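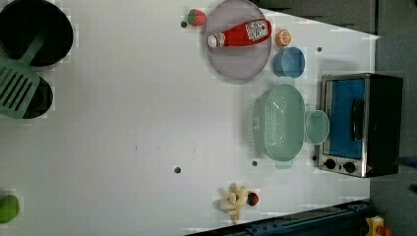

Tuesday, late

Print this page | E-mail this page
Reading time: 2 minutes
Last updated: Tuesday, 11:40 pm

Quick one, eyes closing. Play kitchen day. Should have been an hour, took the whole evening.

Started after dinner. Tipped the big bag out on the rug and just looked at it. Everything in there. Half a train track, a sock, the Totau puzzle with no lid, and under it all the food. Wanted only the kitchen things for Najwa. Najwa Awwad is starting her little group in May, mornings, and I said she could have the lot. Said it back in winter and she has been too polite to ask agian. So, tonight.

Washed everything in the bathtub. Dish soap, old toothbrush for the slots in the green spatula. Same for the colander, worse. All those holes. Why do they make holes that small. Gave up on the last corner and then felt bad and went back.

Put the things on the white table to see what I've got. Big black pot, the smaller black pan. Toaster oven, the one with the bright blue inside, they always loved that. Purplish-gray plate. Little blue bowl. The mint cup. Ketchup, which has been to the beach and to the dentist and once in my purse at a funeral. Two strawberries! Was sure we were down to one. Orange slice, green pepper. And the ginger. I still don't know who buys a toy ginger for a three year old (my sister) but it was the favorite for a whole year. It was a dog for a while. Then a hand. Then soup.

Cooked myself a pretend supper, not proud. Ketchup on the plate, strawberry on the side.

Missing: the lid to something, the toast, a fork I can picture exactly. Looked under the couch. Found a Riviere coupon for 21 dollars off a lamp, expired. No fork. Looked behind the radiator with the flashlight, no.

Tilletti box is too small for the oven, tried it three ways. Oven goes in by itself in the Grinska carton, the one the boots came in. Pan inside the pot, bowl inside the pan, strawberries in the cup so they don't roll off. Spatula won't lie flat with anything. Colander on top upside down. Ginger last.

Looked up what a new set costs, just to know. 390 for the fancy one, with the stand. For play food! Sent the link to Najwa and she wrote back one word, not printing it here. She offered me money and I said no, then she said coffee, and I said yes.

Thought I'd be sad about it and mostly my back hurts. Little bit sad at the pepper. M. used to hide it in my shoe so I'd find it going to work. Nearly kept it. Put it in, took it out, put it in. It's in.

To do tomorow: tape (the good roll, not the one that splits), train track to the basement, ask my sister about the fork, text N. about what time. She's at the hall until noon I think. Move the car before the street cleaning or it's another ticket.

Rug still has a wet patch by the door from carrying the colander. Towel on it. Bed.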